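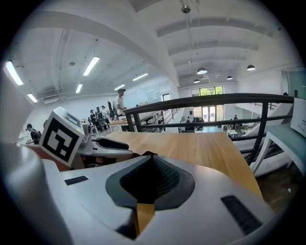 Sfeir

On the draft rules for hand-held grippers, someone wrote:

> Section 4 should require a check of the marker cube before every
> session, and a full recalibration after 400 episodes. Ilano does
> it this way and has had no trouble.

I don't buy the 400. Where does it come from? We went through our own log for the Mirby set, 2,781 episodes, and threw out 277 for bad tracking. The bad ones came in clumps, mostly right after a tool had been put down hard or handed to someone else. A counter would have caught very few of them. "Has had no trouble" also tells me little unless Ilano says how they looked for it.

The check before each session is fine by me, but the draft doesn't say what passes. Square to the body? By eye, or with a gauge? If two people can look at the same cube and disagree, you don't have a rule yet.

I'd also like to see a line on where people stand. The draft assumes a closed lab. Plenty of this work gets done at a table by a railing, in an open office with people at their desks, and section 6 has one sentence on bystanders.

Comments close in June. I'll vote no on section 4 as written.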